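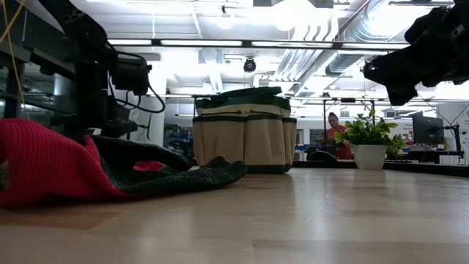

Frequently asked questions about garden plots at Erkine

Who can rent a plot?
Any adult who lives in Erkine or in Luik. You do not need experience. If you live in another town, you can write to us, and we will put your name after the local people on the waiting list.

How long is the waiting list?
It depends on the year. Most plots become free in January, when people decide if they continue. A small plot comes usually faster than a big one.

How large are the plots?
The small plot is 50 square meters. The big one is the double. For a first year we advise the small one, even if you have much energy in spring.
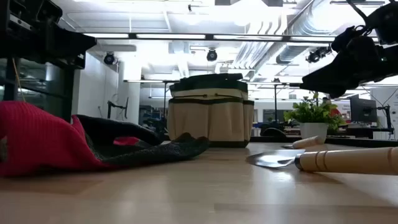 Page last changed: January, by Beril Coşkun

What do I pay?
The rent is paid one time per year, before the season. Water is included. The key to the gate has a deposit, and you receive it back when you return the key.

Where does the water come from?
We have a rain tank of 3000 liters behind the shed and 4 taps along the main path. Please use the tank first. Hoses are allowed only in the evening, after 7 pm, and a hose must not stay open when you are not there.

Can I plant a tree?
Fruit bushes yes, trees no. The roots go under the neighbor's plot and later it becomes a discussion. Dwarf apple trees in a pot are accepted.

Which tools should I bring?
A spade, a hand fork, pruning shears and good gloves are enough to start. Wheelbarrows are in the shed and everybody can use them — please wash them before you put them back. 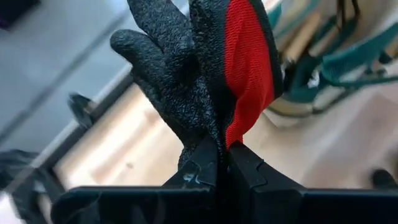
For gloves, take your correct size. With too large gloves you cannot feel small weeds, and you will take them off after ten minutes. For roses and blackberries you need thicker ones with a long cuff.

May I use weed killer?
No. This was decided for all plots, also for the paths between them. Slug pellets are also not allowed.

What happens if I am away in summer?
Ask a neighbor to water, and write it on the board at the gate. If a plot is not cared for during 3 weeks, we send a friendly letter first.

Can I bring my dog?
Yes, on a leash. Not in the shed.

How do I get there?
Take the bus to Ultunov and get off at the mill. From there follow the gravel path along the canal. Parking is possible at the Prorport side, but the gate there is closed after 9 pm.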